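Salov build log: gear placement
9 July 2026

The club's Nendus entry is now limited by the gear task. The arm has to set bevel gears on a plate with nothing more than the wrist pose and one overhead view to go on. We moved the working area onto the dark mat after the white bench kept saturating the exposure. 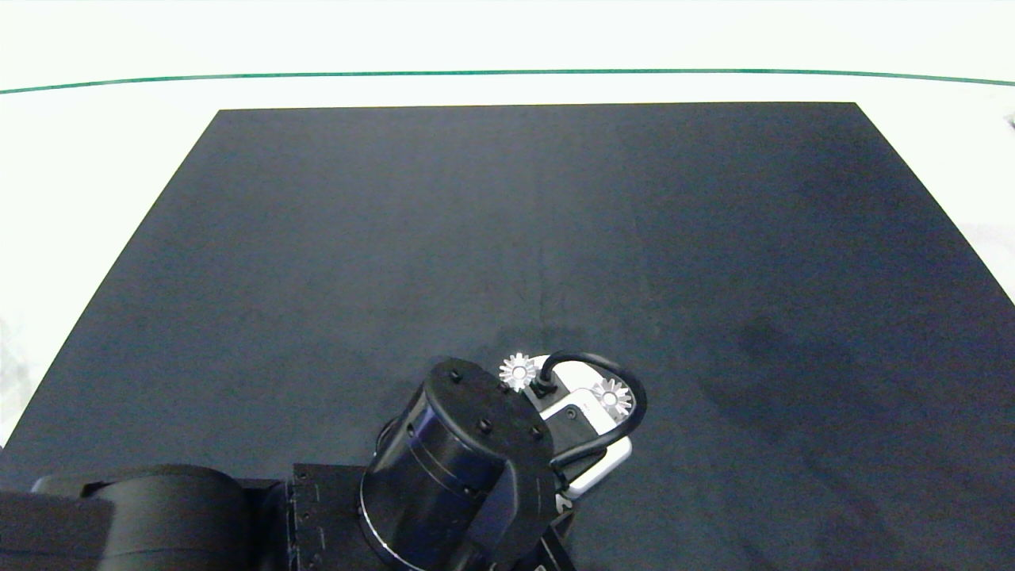
Controller is still the Maruyama board, firmware unchanged from December. I dropped the approach speed to 30 mm/s and left the retract alone. The cable loop over the gripper gets more slack than I would like, so wrist rotation is capped in software until we reroute it.

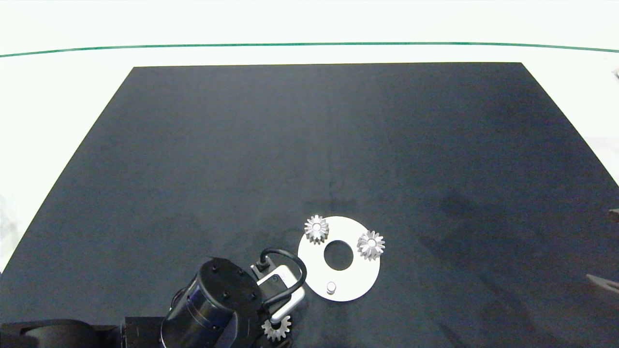
Grasp width is set per part in the Dosier config file. Bevel teeth give the fingers a poor contact surface, and a gear that seats a degree off in the grip ends up a degree off on release. Next job is a re-grasp step before the final descent. Log 53 has the joint traces if anyone in the club wants to check my offsets.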